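I finally made it out to the open day at the Cutetti workshop. I had been meaning to go since spring, when my sister sent me the flyer, and I nearly skipped it again because parking there is terrible. I ended up walking from the bus stop.
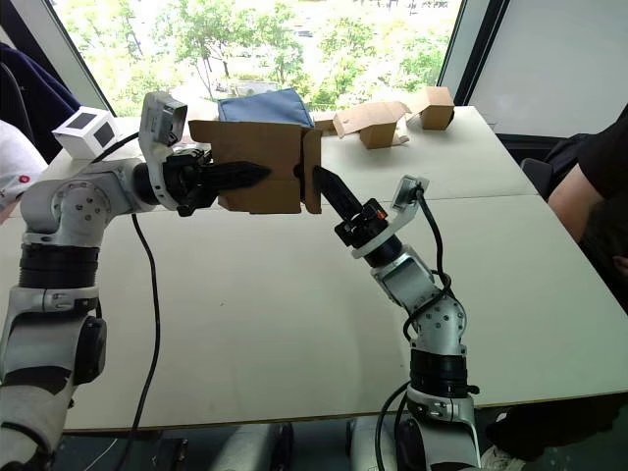
Trusholm, August

Most of the rooms had posters and a video. The one I liked had a table by the window and two robot arms working on small cardboard boxes. I stayed there longer than anywhere else and missed the talk on warehouse software.

I used to pack orders for a mail-order place called Drirkier, up to 200 on a bad shift, so I have opinions about boxes. You fold one flap with your thumb and hold the rest with your palm, and after a week you stop thinking about it. With two fingers on each hand you have to think about all of it. One arm holds, the other pushes, and the cardboard bends where it wants to.
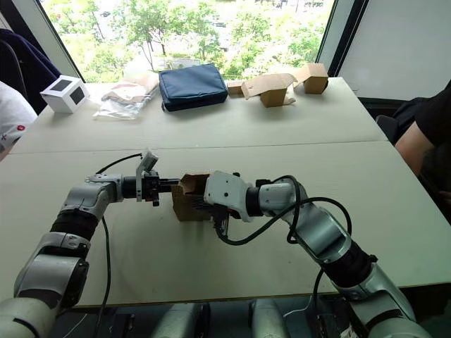

Both arms on one small box, flaps open.

I asked the woman running the session, Hajar Ashour, why they didn't use bigger boxes. She said small ones are harder and they wanted the hard ones. Big boxes are stiff and have long edges to grab. On a small one the grippers get in each other's way.

She also said thin cardboard is worse than thick — I would have guessed the opposite. It gives when you squeeze it, and then the flap is no longer where you expected. 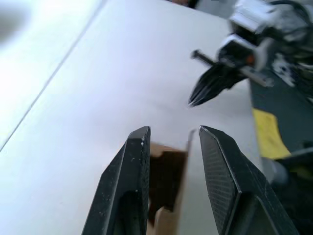
I asked about speed too. She didn't want to give me a number, and I didn't push. It's slower than me, but I had 6 years of practice and a supervisor standing behind me.

The session was supposed to end at 4 and ran over. People kept asking whether it could tape the boxes shut. Tape is a separate project, apparently.

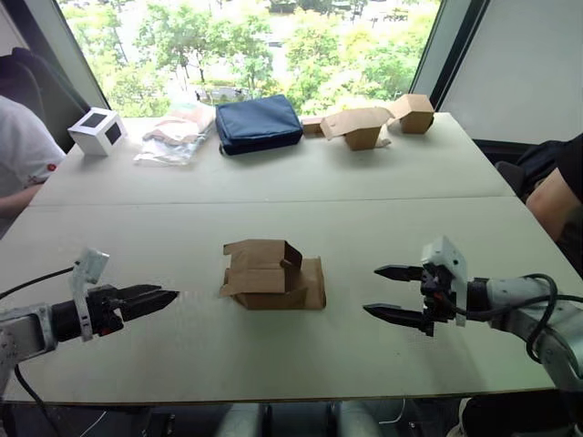
Ouazzani wrote to me after I mentioned the visit, and thinks I'm being too generous: a box machine at any packing plant does this all day, so why bother with arms? Fair enough, but those machines need changing over when the box size changes, and we lost half a morning to that more than once.

They're doing another open day in the winter. I'll go if the bus is running.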